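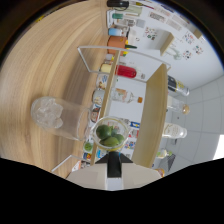
얼음을 담은 유리잔과 라임 네 개. 뒤쪽은 음료 선반.

204호 셀프 음료 코너 시범 운영 중간 보고
수신: 페르디난트 카우프만(Arketti 지원사업 담당)
작성: 뚜언 하(Tellau 공유 라운지 운영)
대상 기간: 3월

요약
음료 코너는 설치되었고 매일 열려 있습니다. 계획서에 적은 항목 가운데 설치와 물품 구비는 끝났습니다. 다만 "입주자 간 교류가 늘어난다"는 목표에 대해서는 아직 근거라고 부를 만한 것이 없습니다. 지난 회의에서 분위기가 좋아졌다는 의견이 나왔지만 누가 언제 무엇을 보고 한 말인지 확인되지 않아 이번 보고의 성과 항목에는 넣지 않았습니다.

예산
승인액 400유로 중 200유로를 집행했습니다. 대부분이 선반과 잔, 그릇 구입비이고 나머지가 첫 재료비입니다. 숫자만 보면 절반을 남긴 셈이지만 앞으로는 재료비가 계속 나갑니다. 남은 금액으로 시범 기간 끝까지 갈 수 있다는 계획서의 계산은 라임과 우유를 버리는 일이 없다는 전제로 짠 것이어서 저는 그대로 믿지 않습니다.

진행 사항
작업대와 선반은 계획대로 밝은색 나무 상판으로 맞췄습니다. 기본 메뉴는 라임 소다 한 가지로 시작했습니다. 긴 유리잔에 얼음을 채우고 라임을 짜 넣은 뒤 탄산수를 붓는 방식이라 안내문이 한 장이면 됩니다. 라임은 작은 유리 볼에 담아 잔 옆에 둡니다. 처음에는 Gisler에서 제안한 대로 메뉴를 여러 개 두려고 했으나, 치우는 사람이 정해지지 않은 상태에서 메뉴부터 늘리는 것은 순서가 틀렸다고 판단해 보류했습니다.

컵과 머그는 선반에 같이 올려 두었습니다. 개인 머그를 가져다 놓는 입주자도 있습니다. 공용과 개인용을 나누는 표시를 하자는 요청이 있었는데, 표시를 붙인다고 지켜질지는 의문입니다. 주방 냉장고의 이름표가 어떻게 되었는지 다들 기억하실 것입니다.

선반 정리
가장 진도가 느린 항목입니다. 계획서에는 위 칸에 병과 캔, 아래 칸에 바로 쓰는 그릇을 둔다고 되어 있습니다. 현재 위 칸에는 흰 플라스틱 우유병, 코르크 뚜껑이 달린 긴 유리병, 초록 뚜껑의 투명한 병, 노란 음료 캔, 작은 파란 상자가 한 줄로 서 있습니다. 아래 칸에는 빨간 유리병과 파란 플라스틱 병, 흰 그릇과 접시가 작은 화분과 함께 놓여 있습니다. 구획이 있다고는 해도 처음 온 사람이 보고 알아차릴 수준은 못 됩니다. 내용물을 적은 라벨이 필요한 병부터 먼저 처리하겠습니다. 코르크 병이 그중 첫 번째입니다.

우유를 상온 선반에 두는 문제는 따로 적습니다. 진열용으로는 괜찮다는 의견이 있었으나, 마시는 것과 보여 주는 것을 같은 칸에 섞어 두면 결국 누군가는 따라 마십니다. 다음 주까지 냉장고로 옮기거나 아예 빼는 쪽으로 정하겠습니다.
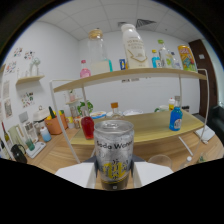 탄산수와 재료 공급
탄산수는 캔 제품으로 씁니다. 큰 병은 개봉하고 나면 김이 빠져 버리는 양이 생긴다는 것이 Bromon 측 설명이었고, 이 부분은 저도 동의합니다. 대신 빈 캔이 쌓입니다. 분리수거함을 하나 더 놓아 달라고 건물 관리실에 요청했으며 답은 아직 받지 못했습니다.

얼음은 공용 냉동고에서 가져옵니다. 오후에 떨어지는 날이 있다는 불만이 들어왔습니다. 제빙기를 사자는 제안도 함께 왔는데, 잔여 예산으로는 무리이고 수요를 제대로 파악하지 못한 상태에서 기계부터 들이는 데에는 반대합니다.

확인되지 않은 것
이용 인원은 집계하지 않았습니다. 방명록을 두자는 안이 있었으나 음료 한 잔 마시자고 이름을 적을 사람이 많지 않을 것입니다. 설문도 응답자가 평소 라운지에 자주 오는 분들로 쏠릴 가능성이 큽니다. 그 결과를 교류 증가의 증거로 제출하는 일은 피하고 싶습니다. 재료 소비량은 기록할 수 있으니 다음 보고에는 그 수치를 넣겠습니다. 소비량이 늘었다고 해서 사람들이 서로 말을 섞었다는 뜻이 되지는 않는다는 점은 미리 밝혀 둡니다.

다음 기간 계획
- 병 라벨 부착, 위 칸과 아래 칸 용도 재조정
- 우유 보관 위치 결정
- 화요일 오전을 정리 시간으로 고정하고 담당자 지정
- 라임과 탄산수 소비량 기록 시작
- 메뉴 추가는 위 항목이 끝난 뒤 재검토

요청 사항
잔여 예산의 용도를 비품에서 재료비로 바꿀 수 있는지 회신 부탁드립니다. 변경이 어렵다면 라임 소다만 유지하고 나머지 음료는 정리하겠습니다. 성과 지표의 "교류 증가" 문구도 측정 가능한 표현으로 고쳤으면 합니다. 초안은 카우프만 님의 의견을 들은 뒤에 쓰겠습니다.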